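4.2 The Clitadeo kit in use

The Clitadeo is sold as a complete package for recording manipulation demonstrations without a robot in attendance. The operator holds the grippers, carries out the chore, and the recordings are later turned into training data for an arm that was never in the building. The supplier's brochure promises "a working session within minutes of opening the case". We bought the kit at the ordinary price, told the supplier nothing of our intentions, and opened the case in August.

The minutes in question were long ones. The quick-start card covers charging and pairing and then, with some confidence, wishes the reader good luck. The full manual has to be downloaded, and its chapter on calibration refers twice to an appendix we have yet to find. Once past this stage, the grippers behaved well enough that we began to feel guilty about our notes. The view from the gripper is wide and takes in a good deal of the room along with the work. 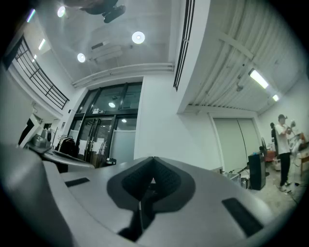 Figure 3. View from a hand-held gripper during the trials. Photo: Clisham project archive.

Such a wide view is a mixed blessing. It gives the tracking software plenty of fixed structure to hold on to, and ceilings have the great merit of staying where they are. It also means that colleagues going about their business turn up in the recordings, and lamps overhead can upset the exposure whenever the gripper is tipped back. The export tool offers a setting called "scene hygiene", which we switched on with high hopes. It renamed our files.

We recorded 600 demonstrations with the kit, of which 17 were rejected by the supplier's own checking software. The reasons given were "motion" in most cases and "other" in the rest. On replaying the rejected recordings we could find little to tell them apart from their neighbours, and we have kept them in a separate folder out of sympathy.

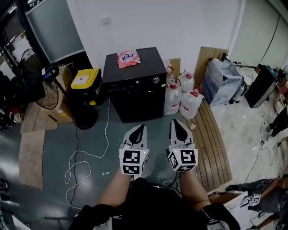
Fatigue deserves a paragraph, as the brochure does not give it one. Operators who worked seated on the floor complained of their knees before their wrists, and those who stood complained in the opposite order. Cables were the commonest grievance in both groups. The Purnberg, reviewed in Section 4.1, is clumsier to start up but a good deal kinder to the forearm, and its manual has all its appendices. The Ateş remains the cheapest of the three and feels it.

Prices and software versions are those in force on November 9, 2020. An update to the checking software has been announced, and we shall run the 17 rejected recordings through it when it arrives.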